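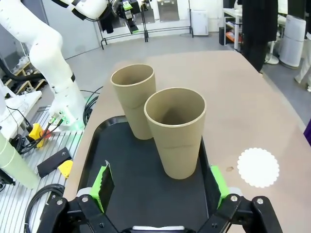

Serving bench, two cups on the black tray, one doily on the table.

Bench notebook, Kolow chores project
October, entry started 2:15 pm
Posted by the bench 2 notebook keeper

Continuing with the cup and doily task. For colleagues who read only this entry: the arm must take a paper cup from the tray and stand it on a doily, as a person would do before guests come. It is a small chore and I chose it for this reason. If the machine cannot do this, I do not want to write in the report that it can set a table.

Settings today. Gripper force is lowered to 36 on the Alipour controller scale (it was 90 last month, and with 90 the cups were getting an oval mouth). The Setalitz planner is limited to 1000 steps for each attempt, after this it stops and waits. I did not change the green finger pads, although I still think they are too sticky for paper.

What I learned so far:

- Grasping from the side is good. Grasping by the rim is not good, the rolled edge lets the finger slip and then the cup leans.
- The order of cups matters. When one cup is behind the other, the planner likes to go for the far one, and the elbow comes too close to the near one. I must write a rule for this, or ask for the Skumano version where it is already done.
- The doily itself is the hard part. A flat paper thing with a wavy edge is nearly invisible to the depth sensor. We find it by colour only, white on beige, and in the afternoon light this is weak.
- Marks on the table confuse the colour step. Wipe the bench in the morning, please.

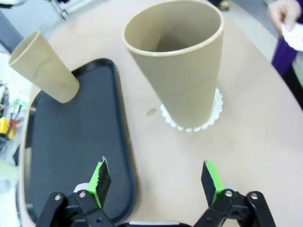

Can it do this chore without a person beside it?
For now a person still has to lay the doilies and put the cups back after every attempt, so the machine does one part of the chore and we do the rest.

I thought about this question also for the shop floor. There the parts come always in the same place and in the same orientation, and an arm like ours can repeat the same move 1000 times and be bored never. In a kitchen nothing comes in the same place. My opinion today is that we are close for "pick up the cup" and far from "clear up after the party". Between these two is all the work which people do with the hands and do not notice: straightening the paper, turning the tray a little, picking up a crumb.

Speed I do not want to judge yet. It is slow, my mother would finish the whole table and make the tea. But slow is acceptable if it is left alone in the evening, and being left alone is what we do not have.

To do:
- Try force 30, only with new cups.
- Ask for darker doilies, or a darker table cover. Second option is cheaper.
- Write down the rule for two cups standing one behind another.
- Move the cable loops farther from the base, before somebody's sleeve catches.
- Check if the Setalitz log keeps the last pose when the step limit is reached. I could not find it.

4:40 pm. Stopping here, I need the bench clean for the other group.

3 comments · 5 shares

Recent entries
Folding tea towels, second attempt
Alipour controller: force scale notes
Which cups do we buy again?
Sorting bolts by length on the Skumano line
Colour calibration under the grey ceiling lights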